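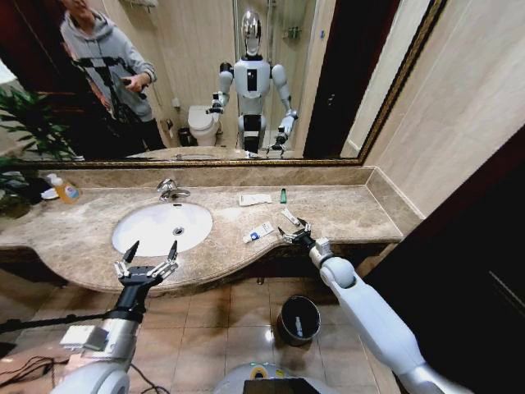
Why does the wrist picture lag behind the arm when the head picture doesn't?
The two feeds go through different hubs, and the wrist one was sharing its hub with the gripper controller. Moving it to a port of its own cured most of the lag on our build. The rest was a setting.

Ticket 184, wrist feed lag and gripper stopping short
Status: open, waiting on me
Opened: May 25, 2021

Hello again, sorry, me with the bathroom job. Tidying the counter round the sink has become my standard test, mostly because small tubes lying on marble are such a pain to pick up! The toothpaste is all right. The little white tube next to it is the one that causes the trouble: the right gripper comes down nicely, gets beside it, and then just sits there with its fingers over the counter as if it's thinking.

I'm running the Avura control software on a second-hand Dinden box, with the arm code I wrote on the kitchen table back in February (it shows). The hub is a Grerer one. Nothing else has changed apart from the lead to the wrist camera, which I swapped for a longer one so it would stop tugging at the elbow.

What I've tried so far:

Restarted everything, box first and then arms. Same.

Put the old short lead back. Bit better, I think, but I was tired and may have been hoping.

Turned the mirror check off. My code was treating reflections as things on the counter, and with a mirror that size it was finding a whole extra bathroom. Worth doing anyway, and the head feed is much calmer now, but the right arm still stops short.

Slowed the arm to half speed. It got to the tube every time, 6 goes out of 6. So it can reach, it knows where the tube is, and it only goes wrong when it's hurrying. That made me look at the feed from the wrist properly instead of staring at the arm, and the log says the pictures are arriving 3 frames late. By the time the code sees the tube the gripper is somewhere else, so it decides it has lost it and waits. Poor thing.

I also had a go at shortening the exposure. The sweep across to the right is the bad bit. Fingers nice and crisp, countertop turned to porridge.

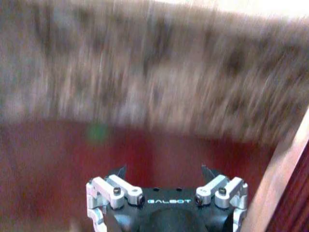
Reply from Grerer: Late frames and smeared frames are separate faults, so please fix them one at a time. Leave exposure alone for now. Give the wrist camera its own port, then run the full-speed test again and send us the new log. If the delay has gone, bring the exposure down in small steps and add light as you go.

Done the first part. Own port, full speed, and the delay is down to one frame. The gripper got to the tube and closed on it, then dropped it in the sink, but I'm counting that as a different ticket.

Exposure next. There's an Avura setting called Li that I'd left on 2 and the manual says it holds frames back to smooth them, so that goes to zero before I touch anything else. Will post the log tonight once I've tidied up the cables.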